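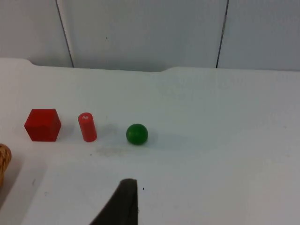
Home News Products Stores Press Contact

Zuvwood to Sell Single Replacement Pieces for Tinska Play Sets

2022-12-22

2 min read
138 shares

SKOLTOW. Zuvwood, the maker of the Tinska line of play sets for young children, will begin selling single replacement pieces in February. Families, preschools and child care centers will be able to order one block, one ball or one cylinder at a time and will no longer need to buy a full set when a piece goes missing.

Orders can be placed on the Zuvwood website or at the counter of any store that carries the Tinska line. The service covers every Tinska set now on sale and most sets that have been discontinued. A list of the older sets that are not covered will be posted on the website before the service opens.

Lost pieces have been the most common reason for calls and letters to the company's customer desk. Until now, the desk has been able to help only when a returned or damaged set happened to contain the right part. Customers were often told to check back later, and many did not.

"People write to us about one cube," the company said in a statement. "They don't want another box. They want the cube. We have been making these pieces in the same sizes for a long time, so there was no good reason to keep saying no."

How the service will work

Each piece has been given a short code made up of a letter for the shape, a letter for the color and a number for the size. The codes will be printed inside the lid of all new Tinska boxes. Owners of older sets can find theirs by using a printed size card, which will be free at stores and can also be downloaded. The card has outlines of each shape at full size. A customer lays a matching piece on the outline and reads the code next to it.

Pieces ordered online will ship in a padded paper envelope. Pieces ordered in a store will be held at the counter for pickup. There is no minimum order. Customers who are missing several pieces from the same set may order them together and pay one shipping charge.

Prices will be set by size, with all shapes of the same size costing the same. The price list will be published when ordering opens.

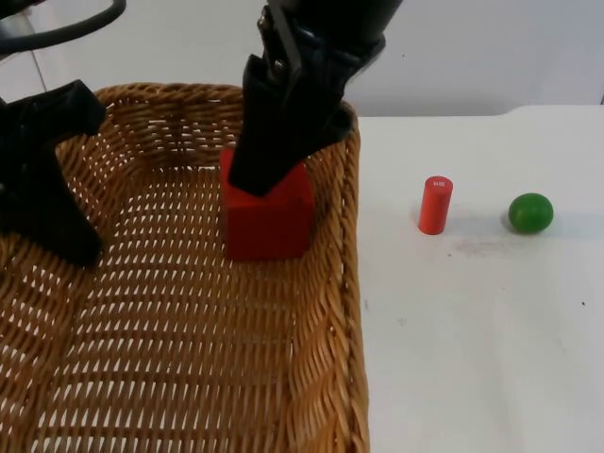 The service will not cover cloth bags, printed cards or storage boxes. Zuvwood said it looked at adding these items but found that the materials had changed too often over the years to keep matching stock on hand. Customers who need a new container are free to use whatever they have at home, and many already do.

Color is another area where buyers should expect small differences. A new red piece may look brighter than one that has spent years in a sunny playroom. The company will not try to match faded colors. Preschools that want all of their pieces to look alike may prefer to replace a full color group, and a bundle price will be offered for this.

Trial in Skoltow

The service was tested this fall with 400 households in Skoltow and the towns nearby. Each household was given an ordering code and asked to use it whenever a piece was lost or broken. They were also asked to fill out a short form at the end of the trial.

The most useful comments had to do with the size card. An early version used thin gray lines that were hard to see when printed at home, and some printers shrank the page to fit the paper. The final card uses heavy black lines and has a ruler along one side so that customers can check that the page came out at the right size. Several parents also asked for a way to order without knowing the code at all. For these cases, the customer desk will accept a photo of a similar piece next to a ruler.

Families in the trial said that pieces were most often lost at cleanup time, when several kinds of toys were put away together. Some had gone into the wrong box and turned up weeks later. Zuvwood has added a page to the Tinska booklet with suggestions on storage.
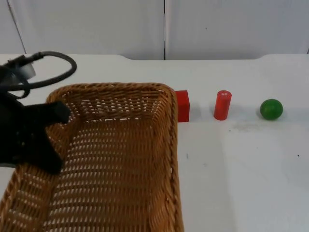 The booklet recommends keeping one set in one open container at a height a child can reach. Lids are not needed for daily use and tend to slow down cleanup. A wide woven basket on a tabletop works well, with the pieces standing next to it so that each one can be picked up, named and put away. A red cube, a red cylinder and a small green ball are enough for a first sorting game, as a child can go by color one time and by shape the next. More pieces can be brought out when the child asks for them. The booklet also suggests a quick check at the end of play, before other toys are brought to the table.

Adults should choose pieces to suit the age of the child. Tinska sets are sold for children age 2 and up, but the smaller balls are packed only in sets meant for older children. The same age labels will appear on replacement pieces, and the website will show the label on the order page before payment. Any piece that is cracked or chipped should be taken out of use right away.

Stores and shipping

The service will be available at 138 stores. Dwivedi, which already handles warehousing for Zuvwood, will store the replacement pieces and fill the orders. Dwivedi has set aside a separate area for single pieces so that they are not mixed in with boxed sets. Orders from schools will be packed on the same line and will ship on the same schedule as orders from families.

Stores will not be asked to carry loose pieces on the shelf. Staff will place orders through the system they now use for boxed sets, and training sheets will be mailed in January. Store managers with questions should speak to their regular Zuvwood sales contact.

Schools and child care centers that buy on account may add replacement pieces to an existing account. They do not need to fill out a new form. Centers that order for more than one building should list each delivery address separately.

Returns will be accepted on unused pieces ordered by mistake. A customer who picked the wrong size may send the piece back or keep it and receive a credit toward the right one.

About Zuvwood

Zuvwood designs and sells play sets and classroom materials for young children. Its main office is in Skoltow. The Tinska line includes blocks, balls, cylinders and sorting boards.

Press contact: Zuvwood Press Office, Skoltow. Product photos and copies of the size card are available on request.

2 comments

Previous release Next release Back to Press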